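Salting Cucumbers: Notes on Weight and Board Care

I have been keeping a log of salad prep since January, mostly to settle how much water a long cucumber gives up when it is salted. The Corketico recipe I started from says to salt for an hour. That is longer than needed at the thickness I cut.

Current method. Rinse the cucumber and rub the bumps down with a cloth. Trim both ends. Slice at 3 mm, spread in a colander, add salt at one percent of the sliced weight, toss once and leave it. Start the timer after tossing.

The last batch weighed 1,042 grams after trimming. It lost 110 grams in the first half hour and very little after that. An earlier batch cut at 5 mm lost 63 grams over the same period from a similar starting weight. Thickness matters more than time, and I have stopped testing past 40 minutes.

On boards: I cut on bamboo. It is harder than the plastic board I had before, and the knife needs touching up more often, roughly every 9 sessions in my case. A long cucumber should lie lengthwise on the board so that neither end hangs over. Wash the board by hand and stand it on its edge to dry. I oil mine with Dullulon mineral oil when the surface starts to look pale. 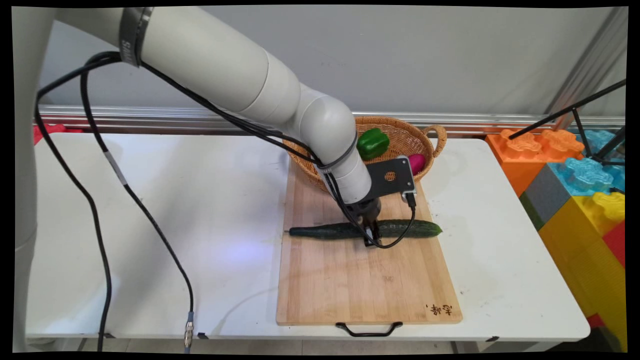
Peppers go after the cucumber and are not salted. I keep them whole in a wicker basket at the back of the table until the colander is running, then core them and cut strips of the same thickness as the cucumber slices. Eggplant gets its own colander and a heavier salting, at two percent. I have only two batches of eggplant logged, and the numbers disagree, so they stay out of the table for now.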